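Tea at Four, Dishes by Appointment

Gladys Restrepo meets me at the door of the Clodimora workshop with a visitor sticker and a warning. "It's slower than your kids," she says. "It complains less, though."

It is the Friday of the August open day, and Restrepo has been talking since 9. Her team teaches a pair of robot arms to handle the sort of things you'd find in any kitchen. The program is called Jevach. She says the name came out of a long meeting and won't say more.

I ask what people want to know when they come in. "Whether it does windows," she says. "Then whether it will take their job. Then where the toilets are."

Eusebio Ticona runs the demonstration bench and is more forgiving of the public. He used to repair dishwashers, a career he brings up often. "A dishwasher doesn't care what a plate is," he says. "You put it in, it gets wet. These two have to find the plate first, and then they have to hold it by the rim without flinging it at a pensioner."

Has that happened? "Not to a pensioner," says Ticona.
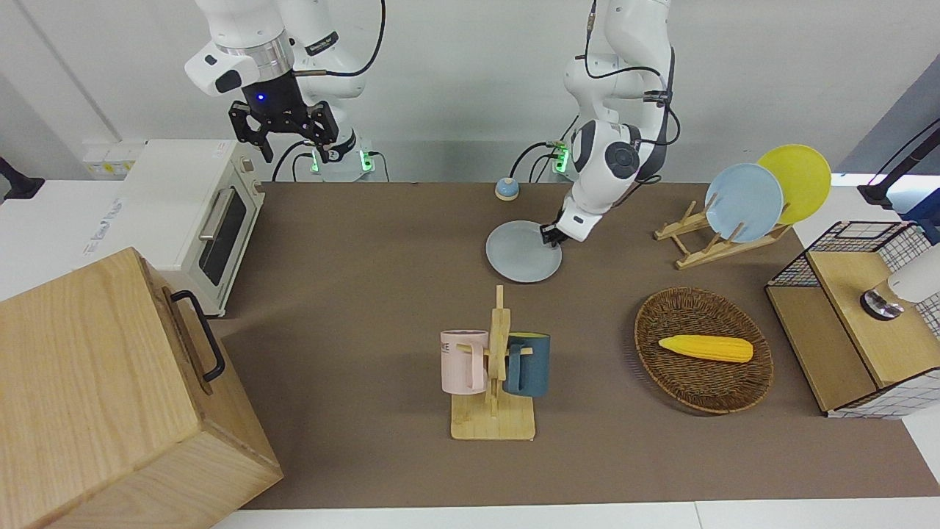 I had expected something faster. The crowd had too, and a boy near the front asked loudly if it was broken. Ticona told him it was being careful, and suggested he try it at home.

The pace is deliberate, Restrepo says. A new task gets 150 practice runs before she'll let anyone watch it, and she keeps a notebook of the failures. "I've got 100 pages on crockery alone," she says. "Mugs are fine. Mugs have a handle, they're practically asking. A plate gives you nothing."

She is blunt about how far off a household version might be. A man in a good coat wanted to know if he could order one for his mother in time for Christmas. "I asked him which Christmas," she says. "He wrote down my answer, and I hadn't given one."

Ticona thinks people ask for the wrong chores anyway. His own mother wants a machine that will ring her sister back. He has looked into it - she was serious - and has decided to stay with crockery.

By 5 the last visitors are drifting toward the biscuits, and Restrepo is peeling leftover stickers off the door frame. I ask who does the washing-up at her place.

"My husband," she says. "He's had a lot more than 150 goes at it, and he still puts the bowls in backwards."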